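Alžběta Kratochvíl has a rule about demonstrations. She watches them twice, the second time with a hand over whatever part of the screen the presenter is pointing at.

"You learn a lot from the rest of the counter," she says. "Where's the dish that was supposed to be put away? Is it still there at the end? Usually it's still there."

She ran the service desk at Benmont, a chain of kitchen and appliance stores, for 11 years before she started testing household machines for retailers who want to know what will come back in the box. She has never built a robot and says so early in any conversation. What she has done is take a lot of phone calls from people whose dishwasher didn't do what the salesman said.

We talked on a Saturday, in the back of a café that was too loud for the recorder, so some of what follows comes from my notes.

I wanted to start with the obvious question. Can any of these things clean up a kitchen yet?

"No," she says, and waits to see if I have another question.

I do. What about the simulated results? Matěj Sýkora at Padeven, a small software company that trains two-armed machines on kitchen chores inside a computer, had told me the week before that their success rate on single pick-ups was good and getting better. He was careful about it. He said "single pick-ups" three times.

"Matěj is all right," Kratochvíl says. "He'll give you the number and then tell you what's wrong with it. I asked him how many attempts were in the last batch and he said 152. Fine. Then I asked how many of those were a whole chore, start to finish, with the counter left the way a person would leave it. He said 4. He didn't try to dress it up."

Four finished chores?

"Four attempted. I didn't have the heart to ask the next thing."

She has Padeven's kitchen runs on her laptop, and she turns it around so I can see.

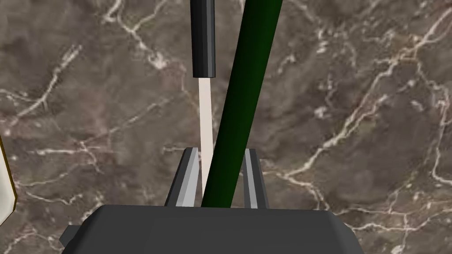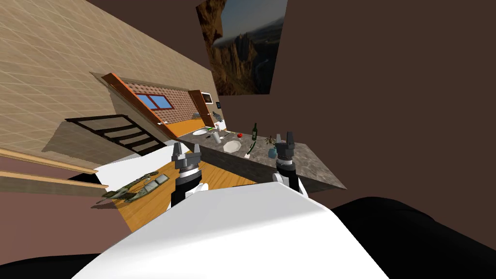 Her complaint about simulation isn't the one I expected. She doesn't mind that the kitchens are made up. What bothers her is how polite they are.

"Rendered stone doesn't have jam on it. Nothing is sticky, nothing has a lid that somebody screwed on crooked. My counter at home has a wet patch next to the sink from about seven in the morning until I go to bed. Put a glass down in that and it slides. A person doesn't even think about it, you just hold the glass a bit differently."

I put this to Sýkora later by phone. He agreed with most of it. They can vary the weight of things and how slippery they are, he said, and they do, but someone has to decide by how much. "We guess, and then we check the guess against a real arm when we can get time on one. She's right about the jam. We don't have jam."

He was less willing to agree with her about thin things. Kratochvíl thinks forks, spatulas and brushes are where home machines will be stuck for years. She has a drawer of them that she takes to test sessions in a shoebox. A mug gives you plenty to grab, she says, but a long handle lying next to another long handle is a different job, and kitchens are full of long handles. Sýkora thinks two fingers will do for most of it once the planning improves. Neither of them could point me to anything that would settle the matter.

The shop floor is supposed to be easier. Floors are flat, the lighting is the same all day, and you can tell the staff to keep out of the way. Flina, which makes shelf-stocking machines for small grocery stores, lent one to a store on Lukáč Street in June, and Kratochvíl went to look at it on her own time.

"It put cans on a shelf. I'll give it that, the cans were on the shelf. It was slower than the boy who does it after school, and he also answers when someone asks him where the vinegar is."

The manager there, Radomír Sokol, was kinder. He told me he'd have it back for the heavy stuff, bottled water especially. But he had kept a person beside it for the whole trial, and when I asked if that person could have been doing something else, he laughed and said that was what his wife had asked.

Juraj Gajdoš, who sold Sokol on the trial, thinks this is unfair. Every new machine has somebody standing next to it at first, he says, and Kratochvíl is judging a thing that isn't finished. He expects a usable home version inside a few years, priced like a small car.

I read her that line.

"Priced like a small car," she says. "Then it should start like a small car. A hundred mornings out of 100. If my car missed the garage door one time in twenty, I wouldn't call that ninety-five percent, I'd call the insurance."

Is there anything that would change her mind?

She takes longer over this one. There's a test she wrote with Bernd Engelhardt, an old colleague from the repair side at Benmont. It's one page. The machine comes into a kitchen it hasn't seen, after a meal it didn't watch. It has the evening. Nobody resets anything, nobody moves a chair for it, and whoever brought it has to wait in the hall. In the morning, the person who lives there says whether they'd have to do any of it again.

So far she has sent it to four companies. One wrote back to ask whether the chairs could be moved first.

"I said they could move the chairs if the robot moved them," she says. "I haven't heard from them."

She would like to be wrong, she tells me while we're paying. Her mother is in her eighties and can't bend to the lower rack of the dishwasher anymore, and a neighbor comes in to do it. She'd buy a machine for that one job, if it did the job, and she wouldn't care what it looked like or how long it took.

"But I'd want to see the rack," she says. "Not the arm. Show me the rack when it's done."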